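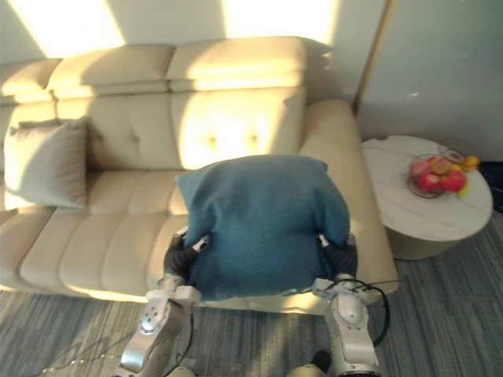

Can a machine do the living room yet?

mpeltonen
I've been saying no for years, but I'm wavering. Straightening pillows is pretty much my whole evening at this point (2 kids, one dog) and I'd pay to hand it off. Anyone here running something at home?

Flaltus
Nope. Pillows are soft, they squish any way you grab them, and the person who wrote the demo knows where everything goes. Try it in my house.

ritva_s
I disagree a bit. Picking one up off the couch seems doable now. What I want to know about is the stuff that ends up on the floor - a cushion leaning on the seat, little flat things on the carpet. 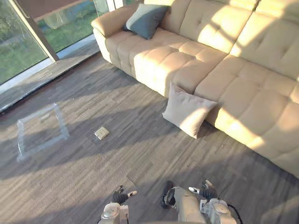

And then sun coming in through big windows, or a clear table you can hardly see. I walk into ours myself!

Flaltus
OK, the clear table is fair. Still, up to 300 tries before it's boring enough for me to buy.

mpeltonen
I'd settle for 414 and a vacuum lol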